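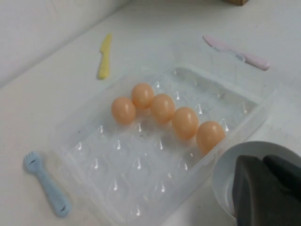 Siiri Lindqvist

달걀판 앞에서 보낸 겨울: 소프트웨어 팀 작업대 갤러리

외부에서 우리 팀이 뭘 하느냐고 물으면 나는 보통 조작 계획과 인식 소프트웨어를 만든다고 대답한다. 틀린 말은 아니다. 다만 지난 2월을 통째로 들여다보면, 플라스틱 달걀과 아기용 식기를 놓고 어른 여럿이 진지하게 회의를 한 기록이 더 많이 나온다. 회의록에 '분홍 칼'이라는 단어가 몇 번 나오는지는 세지 않기로 했다.

이 페이지는 우리가 Moltix라고 부르는 계획기의 새 버전을 붙이면서 작업대에서 건진 사진을 모은 것이다. Moltix는 손목 카메라와 고정 카메라에서 들어온 추정치를 받아 다음 동작을 고른다. 인식 쪽은 Sandlow라는 별도 프로세스가 맡고, 둘 사이에는 메시지 큐가 하나 있다. 우리 팀의 버그 대부분은 그 큐 근처에서 산다. 집세는 내지 않는다.

맨 위 사진은 Sandlow가 제일 싫어하는 종류의 장면이다. 투명한 판에 주황빛 달걀이 다섯 개 서로 붙다시피 들어 있고, 빈 칸마다 조명이 하얗게 맺힌다. 사람 눈에는 빈 칸이 빈 칸이다. 예전 분할 모델은 반짝이는 점마다 뭔가 있다고 우겼고, 한번은 판 하나에서 물체를 18개나 찾아냈다. 자신감 점수도 아주 높았다. 회사 생활에서 몇 번 만나 본 유형이다.

해결은 멋지지 않았다. 반사광을 걸러 내는 신경망을 따로 학습시키자는 제안이 있었고 발표 자료까지 나왔는데, 결국 채택된 것은 손목을 조금 돌려 한 번 더 찍고 두 시점에서 같은 자리에 남는 후보만 믿는 방식이었다. 코드로는 204줄. 그중 꽤 많은 부분이 주석이고, 주석 중 꽤 많은 부분이 사과문이다. Aino Saarinen이 리뷰에서 사과문은 지우지 말라고 했다.

다음은 식기 차례다. 달걀은 둥글어서 어느 방향으로 잡아도 크게 다투지 않는다. 칼은 다르다. 손잡이와 날이 있고, 납작하고, 하필 연한 색이다. 흰 상판에 연분홍 칼을 놓으면 날 쪽은 배경에 거의 녹아들어서 윤곽 추출기가 손잡이까지만 칼로 인정한다. 그러면 중심축이 짧아지고, 파지 자세 후보가 전부 손잡이 끝으로 몰린다. Moltix는 받은 대로 성실하게 계획을 세운다. 성실한 게 문제였다.

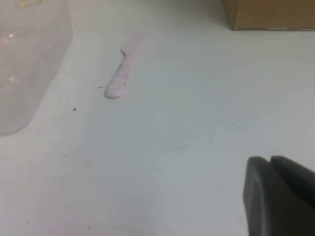 흰 상판 위의 연분홍 칼. 날 쪽 윤곽이 유독 흐리다.

이 칼 때문에 축 추정 코드를 세 번 갈아엎었다. 첫 번째 판은 윤곽의 주성분만 봤고, 두 번째 판은 깊이 값을 섞었는데 납작한 물건 앞에서는 깊이 값이 상판 잡음과 구별이 되지 않았다. 지금 쓰는 판은 손잡이와 날이 만나는 턱을 먼저 찾고 거기서 양쪽으로 축을 늘린다. 턱이 안 보이면 추정을 포기하고 시점을 바꿔 달라고 요청한다. 포기할 줄 아는 모듈은 우리 저장소에서 이것이 유일하다.

상판의 얼룩과 작은 점도 한때 안건이었다. 닦자는 의견과 닦지 말자는 의견이 팽팽했다. 닦으면 데이터가 깨끗해지고, 안 닦으면 모델이 튼튼해진다는 것이다. 둘 다 논문을 인용했다. 결론은 '각자 알아서'로 났고, 그 뒤로 상판을 닦는 사람은 본 적이 없다.

시점 변경 요청에도 비용이 있다. 처음에는 제한을 두지 않았더니 계획기가 물건을 집을 생각은 안 하고 좋은 각도만 찾아다녔다. 로그에 시점 요청 13번, 파지 시도 0번이 찍힌 날도 있었다. 지금은 요청할 때마다 벌점이 쌓이고, 벌점이 차면 가진 정보로 움직여야 한다. 벌점 곡선은 Stadell이라는 튜닝 도구로 맞췄다. 슬라이더가 너무 많아서 열 때마다 녹음실에 온 기분이 든다.

마지막 사진은 고정 카메라 쪽이다. 손목 카메라가 가까이서 흥분하는 동안 이쪽은 멀찍이서 전체 배치를 본다. 판의 칸 격자를 맞추고 어느 칸이 찼는지 기록하는 일도 이 시점에서 한다. 격자 맞춤은 Salminen 모듈이 담당한다. 이름의 유래를 묻는 신입이 많은데 문서에는 '추후 작성'이라고만 적혀 있다.

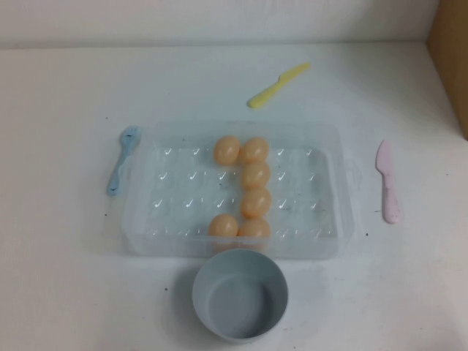
고정 시점. 달걀 여섯 개는 가운데 두 열에, 식기는 판 바깥에 있다.

점유 지도를 그릴 때 까다로운 건 앞쪽 그릇이다. 이 각도에서는 그릇이 판의 앞 가장자리를 살짝 가린다. 옛 코드는 가려진 모서리를 못 찾으면 격자 전체를 한 칸씩 밀어 버렸다. 그래서 달걀은 멀쩡히 가운데 있는데 지도에는 옆 칸으로 이사한 것으로 나왔다. 지금은 보이는 모서리만으로 직사각형을 맞추고 나머지는 판 치수로 채운다. 가려진 부분에는 '모름' 표시를 붙이는데, 이 값을 계획기가 '비어 있음'으로 읽지 않게 하는 데 또 한참이 걸렸다. 자료형을 처음부터 불리언으로 잡은 사람은 나다.

회귀 테스트는 현재 422개다. 달걀 배치, 식기 방향, 가림 조건을 바꿔 가며 저장해 둔 장면을 밤마다 다시 돌린다. 연한 색 칼이 들어간 장면에서 제일 자주 빨간불이 뜨고, 그 알림은 대개 새벽 3시에 온다. 알림 시간을 옮기자는 이슈는 열려 있고 담당자 칸은 비어 있다.

다음에 올릴 사진은 겹친 식기 쪽이 될 것 같다. 포크 위에 숟가락을 얹으면 Sandlow가 이걸 한 물건으로 보는데, Aino는 이름만 붙여 주면 기능이라고 주장하는 중이다.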